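Natanael Conceição
Aug 2, 2019

Spent the morning on the gripper side of the Ronau cell. Putting the notes up as a thread so I can find them in October when it comes due again.

Starting point: the gripper was dropping out for a second or so and then coming back. 12 dropouts in the log since the last service. No crash, no alarm on the arm itself, only the gripper going missing and the program stopping to wait for it.

First guess was the cable, and I still think it was mostly the cable. Last time I tied it too short. When the wrist turns all the way over, the slack runs out and it pulls sideways on the plug.

So: power off, plug out, look at the pins. None bent. One had a dull spot. Contact cleaner, a few minutes to dry, plug back in until it seats.

Then I let the cable out and gave it a proper loop back to the gripper body. Jogged the wrist slowly by hand through both ends of its travel and watched the loop the whole way. It shouldn't go tight and it shouldn't get near the fingers.

Fingers next. Took both pads off, wiped the faces, put them back on. One screw on the left pad was a quarter turn loose. Small Soylu driver for these. The long one slips and chews up the heads.

Zeroed the fingers after that. Close with nothing between them, set zero, open all the way, close again, read it back. Do it twice. The first reading after a power cycle is always a bit off on this one.

Re-taught the points over the yellow bin too. The approach height was still set for the old bin, and the fingers were coming down closer to the rim than I like. New height is 148 mm above the tabletop, and it goes straight down from there.
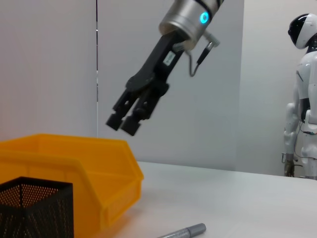
I run the approach at low speed three times before letting it go at normal speed. If you only moved the height and left the speed alone you'd probably be fine, but I've bent a finger that way and it was a long wait for the part.

Test run after all that: 347 open and close cycles with the wrist turning between each one. No dropouts. I wanted more but Emier needed the bench after lunch.

Cycle counter on the gripper is at almost 677 thousand. Writing it here because the sticker where I used to write it is full.

Still to do: order a spare cable. The Pornorex one fits but the plug end is stiffer, so I'd rather have the original. Also need to save the new points to the backup. The copy there still has the old bin height in it.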